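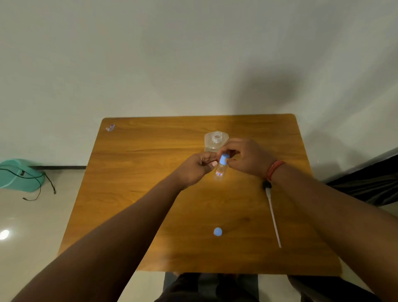

Section 4 of the Linodus guide covers recording hand demonstrations for the cap task, and it's the part we most enjoy teaching! Our result in the Dramov study was simple to state: policies trained on two-handed demos learned to keep the bottle upright much sooner than policies trained on one-handed ones. So hold it the way you'll want the robot to, with the left fingertips pinching the upper part and the right hand on the cap. A spare cap lying in front of the hands is welcome too, and so is a second container behind them (clutter made the Conneely test set far less scary for our models).

### 4.2 Recording a cap session

1. Sit close to the table so both forearms can reach the center.
2. Start the Clungate recorder and wait for the tone.
3. Pick up the bottle and bring both hands into view.
4. Turn the cap at your normal speed. Pauses are fine, and the model learns from them!
5. Put the bottle down, let go, and keep still until the second tone.
6. Repeat until you have 12 clips, then move the bottle to a new spot.

**Note:** A full set is 300 clips. Ours came to 274 after review, and training still went well.

**Caution:** Don't trim clips by hand. The recorder lines up hand poses by frame number, and a trimmed clip will load without any warning and shift every label after the cut.

When the set is done, run the check in 4.3 before you start training.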